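Diary of the Materials Room, Tarner House
Entry for 11/3/21

The room was opened at the usual hour and the heating put on. Khadija Sqalli signed the register first, followed by Rokeya Paul. Hatem Ait Brahim was at the Kabbaj store for the greater part of the morning and joined us after lunch.

The main business of the day was the set of graded wooden blocks, which has been under review since August. The set is used for ordering by size, a task that appears in the first section of the Lemis handbook and that every new group is expected to meet early. The blocks are plain wood, without paint, and the largest carries dark marks on its front face. Ms. Paul asked whether the marks should be sanded off. It was agreed to leave them alone for the present, as sanding would alter the size of the piece and the whole purpose of the set is size.

The cream table by the wall was given over to the blocks for the day, and other work was moved to the long bench.
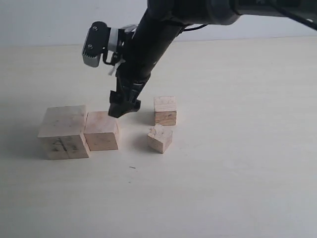

Should the blocks be set out touching or with a space between them?

They may be set out either way, but the handbook prefers touching, because a difference in height is easier to judge when two faces meet.

I have entered the above in this form as the matter has been raised by three separate groups, and I would like the wording to stand until the handbook is next revised. Cosmin Buzatu holds that a small space is kinder to younger hands. His view is recorded, and he has been invited to put it in writing.

A discussion followed on the table itself. The surface is pale, and so is the wood, and Ms. Sqalli has argued for some time that a darker cloth should be laid under the set. A gray cloth was ordered from Skuna at the end of August and has not come. The order was for 13 cloths, enough for every table in the house and a few in reserve. Mr. Ait Brahim will write to them again. Meanwhile the bare top is to be wiped with a damp cloth and nothing stronger, the last cleaning product having left a film that took two mornings to remove.
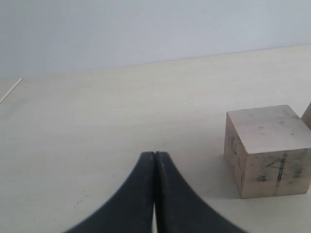 The cream table against the wall, Materials Room.

The catalog cards were checked in the early afternoon. There are 60 cards for the wooden materials, and the card for the blocks was found to be out of date. It still gave the old shelf and called the set "cubes," although the pieces are not all true cubes. Youssra Nasr has written a new card in ink. The old one was kept and filed behind it, as is our practice.

On the order of the row, the card now reads: largest at the left, the rest following by size toward the right. This agrees with the handbook and with the way most of us were taught. The last and smallest piece is the one most often mislaid, and users are asked to look for it before the box is closed.

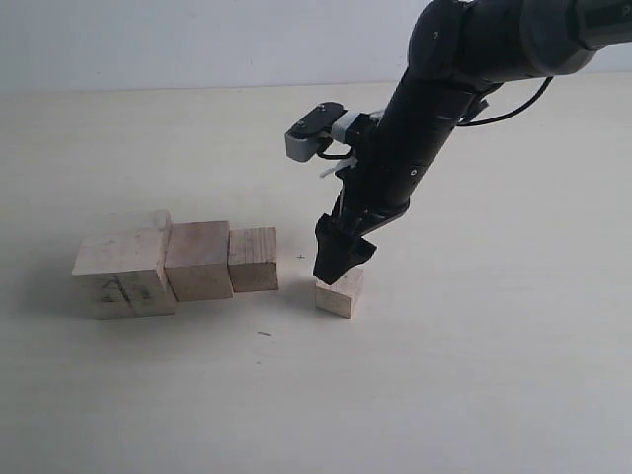

Mr. Buzatu proposed that a second set be bought. The cost would fall within the 100 allowed to this room for small purchases, but I was reluctant to approve it before the shelves are settled. The proposal is carried over.

The box lid has a loose hinge and was sent downstairs for repair. Until it returns, the blocks are to be kept in the shallow drawer under the window, with the new card on top of them. Ms. Nasr locked the drawer and returned the key to the office.

Remaining for tomorrow: the letter to Skuna, the labels for the long bench, and the count of the bead trays, which Ms. Paul has kindly agreed to begin.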